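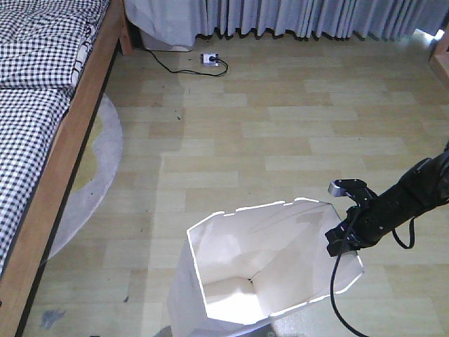 Paper bag episodes: keep the ones where the bag moves?

Posted in Data collection, Thursday

I am recording demonstrations for a tidying task in a bedroom. The arm is on the right of the workspace and the fixed camera looks down at the floor, with the bed on the left and the curtain at the back. The task is to take hold of the rim of an open white paper bag, move it next to the bed, and let go with the bag still standing. Later on there will be a second part where things get put into it, but for now the bag is empty at the start of every episode.

So far I have 434 episodes. I drive the arm by hand with a leader arm and record with Drotari, using the default settings apart from the length limit, which I raised. Going back through them I can sort them into these groups:

Clean ones, where the gripper closes on the rim first time and the bag goes where it should.
Ones where the gripper touches the rim on the way in, the bag shifts a bit, and I correct and carry on.
Ones where I miss, back off and try again.
Ones where the bag falls over. I stopped recording when that happened, so they end early.

The second group is the biggest by a long way. The guide I was following says to delete anything that isn't smooth. If I do that I am left with nearly 80 episodes, which seems too few. The bag also gets softer at the top as the day goes on, so the early episodes and the late ones don't look the same round the opening. I have used 6 bags up to now.

Two things I would like to know. Should I delete the second and third groups? And does it matter that the gripper cable hangs down over the side of the bag when the arm is holding the rim? It is in view of the camera and it is never in quite the same place twice.

Solness_bench
Posts: 11

Keep the second and third groups. Delete the fourth, or at least move it to its own folder so it doesn't go into training by accident.

The smooth-only advice suits a rigid object that stays where you left it. A paper bag moves when you touch it, so the arm will sooner or later be in a position where the rim is a couple of centimetres away from where it was heading. If every example you give it is a perfect approach, it has never seen what to do from there. Your corrections are the part that teaches it.

There are some things I would check before training on them:

Look at the pauses. People stop and think after a miss, and the arm sits still while they do. If you leave long pauses in, the policy can learn to sit still as well. Trim any stretch where nothing moves for more than a second or so. Trim the start of each episode too, as there is usually some dead time between pressing record and moving.

Look at which side of the rim you take. If you mostly take the near right corner but sometimes the middle of an edge, with the bag in the same place, the model has two answers to the same situation. Decide on one rule and keep to it. I use the corner closest to the arm's base.

Look at your start positions. If the bag was put down on the same few floorboards each time, more episodes will not help you much. Move it about, turn it, and leave it a bit crooked now and then.

Label each episode with the bag number and whether it was a retry. It takes a minute and you will want it when something goes wrong later. Drotari has a notes field, and it comes out in the export as a plain column.

On the bags, the softening is good for you as long as both kinds are in the set. What you don't want is all the stiff bags in one starting position and all the soft ones in another. Swap them during a session.

On the cable, leave it visible. It will be there when the policy runs, so it should be there in the examples. The problem is only if it catches on the bag and drags it. If it does, clip it to the arm further back with enough slack for the wrist to turn, and then don't change it again. If you change the routing halfway through, write down at which episode.

idar_floor
Posts: 2845

just delete them and record more. 80 good ones is plenty for one bag. we did a cardboard box with fewer and it worked fine

also get a heavier bag, or put something in the bottom so it doesn't slide

kettle40
Posts: 23

A box isn't a fair comparison, since its edge doesn't fold when you push on it. I wouldn't weight the bag either unless it is going to be weighted when the policy runs. It will slide differently and the examples won't match.

One more point about the room, which I ran into with the Shokri arm in June. We recorded everything in the afternoon with light coming in, and then tested in the evening. The floor had a strong shine on it in all our recordings and none in the test, and the arm kept stopping short. We lost most of a week looking for a fault in the calibration. Our floor was a pale one like yours, and the bag was white as well, so there wasn't much contrast to begin with. Record some sessions with the curtain closed, some with it open, and some under the room light only. You don't need equal numbers.

The bedding can stay in view, but change it at some point. The same goes for the rug if it gets pushed further under the bed or pulled out. If the bag is meant to end up beside the bed, the model may be using the pattern on the cover to find the place, and it will be lost when the cover goes in the wash.

For a first check, train on what you have with groups one to three in and run it twenty times with the bag in places you choose beforehand. Write down where each failure happens: before the grasp, at the rim, or on the release. Then record more of whichever it is. Ours was nearly always the release, where the fingers opened but the paper stayed hooked on one of them.

tallow_and_wire
Posts: 167

Thanks. I have put the third and second groups back in and moved the falls to a separate folder. I found I was using two different grasp points without noticing, so I will sort that out first and then do an evening session with the curtain shut. The cable is clipped further back now and I have noted the episode number.

Solness_bench
Posts: 12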